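Call for participants: teach a robot to pick up a cup, and help us find out what makes a good lesson

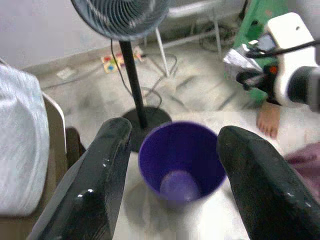 The view from the wrist, with a purple cup between the gripper fingers.

Posted November 2025 by the Horrocks Learning Lab, Rirncombe

We are looking for people who have never worked with a robot before (and a smaller number who have) to come and spend part of a day with us, showing a robot arm how to handle everyday objects. If you can pick up a cup, you already know most of what we need. The rest takes a short while to learn, and we've yet to meet a visitor who didn't get the hang of it over a biscuit and a bit of encouragement.

What the study is about

Our robots learn from demonstration. A person guides the arm through a small job, such as lifting a cup and setting it down somewhere else, and the robot records what its wrist camera saw and how its joints moved. After enough of these recordings, a learning program has a go at the same job on its own.

For a long time we assumed that the best demonstrations were the tidy ones: straight to the cup, close the fingers, up, across, down. Our own staff are very good at tidy. Then last year Ashley Dobson, who runs the lab's demonstration work, went back over 2592 recordings from an earlier project called Olleck and sorted them by who had made them. The programs trained on the newcomers' recordings coped better when a cup was nudged out of place than the programs trained on ours. The newcomers wobbled, overshot, backed up and tried again, and it seems the robot picked up something useful from watching them recover.

We were a little humbled by that, and very curious. One set of old recordings isn't enough to hang a claim on, though. The newcomers in Olleck also happened to work slightly slower and approach from more directions, so we can't yet say whether it's the recovering, the slowness or the variety that helps. The new study, which we're calling Zultlow, is set up to pull those apart, and for that we need fresh hands.

What you would be doing

You'll be paired with a member of the team for the whole visit. We begin with a practice period where nothing is recorded and you can make as many mistakes as you like. After that you'll do 4 blocks of demonstrations with a rest between each. In some blocks we'll ask you to work at whatever pace suits you, and in others we'll ask for something more particular, like coming at the cup from a different side each time. There is no score and you won't be compared with anyone by name.

The objects are ordinary household ones, mostly plastic cups and bowls. You'll steer the arm with a pair of hand grips. They're light, but you'll be holding your arms forward for some of the time, so do tell us if your shoulders get tired and we'll stop for as long as you want.

A session takes up to 90 minutes, including the practice and the breaks. We'd love it if you could come back for a second session a couple of weeks later, as we're interested in whether people's demonstrations change once they've slept on it, but it's entirely your choice and you can decide after the first one.

Who we're looking for

Anyone aged 18 or over who can sit or stand comfortably at a table and use both hands. Glasses and contact lenses are fine. Left-handed people are especially welcome, as we had hardly any in Olleck and it shows. You don't need a technical background of any kind. If you do have one, or if you've used a robot arm at work or at uni, please still get in touch and mention it in your message, because we have 14 places set aside for experienced people.

We're sorry to say that we can't take anyone who has an injury to the hand or wrist at the moment, but drop us a line once you're on the mend.

What we offer

Each participant receives a gift card for each session, and we'll cover your bus fare or parking. Tea, coffee and something to eat are provided. If you're at all interested in how it turns out, we'll also send you a plain-language summary of the results when they're ready, and you're welcome to come in and see the trained arm have its turn with the cups.

Your recordings

We keep the video from the robot's wrist camera and the movements of the arm. We don't record sound. Your hands or feet may come into view from time to time, and before anything is shared outside the lab we go through the recordings and remove any in which a person's face can be seen. You can withdraw at any point during the session, and afterwards until the recordings are pooled for training. We'll tell you that date in writing when you book.

How to take part

Write to Gareth Cropper at the Horrocks Learning Lab with your name, which hand you favour and the times of day that generally suit you. He'll send you the information sheet and consent form to read at your leisure, along with directions (the Rirncombe building has two entrances and the one on the street side is the one you want). The building has step-free access throughout. If you'd like to bring a friend for company, they're welcome to sit in, and if they end up wanting a turn as well, so much the better!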